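Wenn der Greifer danebengreift
Technik für Kinder, Teil 4: Fehler beim Sortieren

Ein Roboterarm kann dieselbe Bewegung sehr oft wiederholen. Trotzdem macht er Fehler. In der Versuchshalle von Gamska soll ein Arm weiche Dinge aus Kästen nehmen, zum Beispiel zerknülltes Papier. Bei einem Versuch im März führte er 1000 Griffe aus. 95 davon gingen schief.

Der Arm hat mehrere Gelenke. An seinem Ende sitzt der Greifer mit zwei schwarzen Fingern. Die Finger fahren in den Kasten, schließen sich und klemmen das Papier ein.

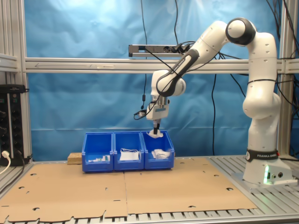

Was war der Fehler?
Bei den Fehlgriffen meldete die Steuerung: »Teil gegriffen«. Zwischen den Fingern war aber nichts. Der Arm fuhr weiter und öffnete den Greifer über der Ablage, obwohl es nichts abzulegen gab. So etwas heißt Falschmeldung.

Die Steuerung misst, wie weit die Finger auseinander sind. Bleibt ein Spalt, dann muss etwas dazwischen sein. Bei einem Holzklotz funktioniert das gut, denn Holz gibt kaum nach. Zerknülltes Papier lässt sich fast ganz zusammendrücken. Der Spalt ist dann sehr klein. Damit auch dünnes Papier erkannt wird, war der Grenzwert sehr niedrig eingestellt. Er war so niedrig, dass schon ein kleiner Messfehler als Papier zählte.

Wie wurde der Fehler behoben?
Der Arm prüft jetzt zweimal. Die erste Messung erfolgt im Kasten. Dann hebt er den Greifer ein Stück an, hält an und misst noch einmal, diesmal auch die Kraft an den Fingern. Stimmen beide Werte, geht es weiter. Stimmen sie nicht, öffnet er die Finger und beginnt von vorn. Nach drei Fehlgriffen bleibt er stehen und wartet auf einen Menschen.

Die blauen Kästen stehen dabei dicht nebeneinander. Der Greifer muss senkrecht von oben kommen, damit er nicht an den Rand stößt.
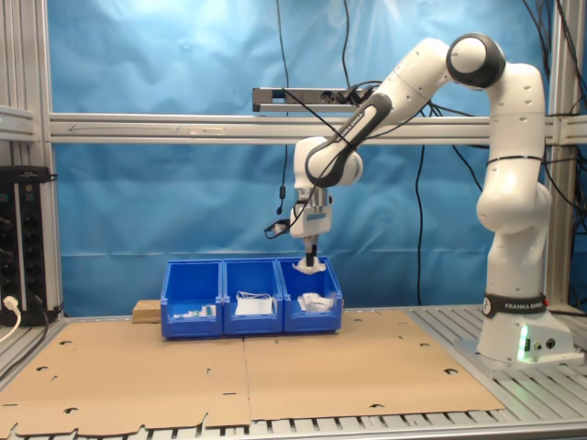 Warum darf man nicht hineinfassen?
Ein Arm, der stillsteht, ist nicht unbedingt ausgeschaltet. Er kann auf die nächste Messung warten und sich danach ohne Warnung bewegen. Bei Gamska gilt: zuerst anhalten, dann 30 Sekunden warten, dann erst in den Kasten greifen. Das dürfen nur Erwachsene, die dafür geschult sind.

Wörter zum Merken
Greifer: das Werkzeug am Ende des Arms
Grenzwert: die Zahl, ab der die Steuerung »ja« sagt
Falschmeldung: eine Meldung, die nicht stimmt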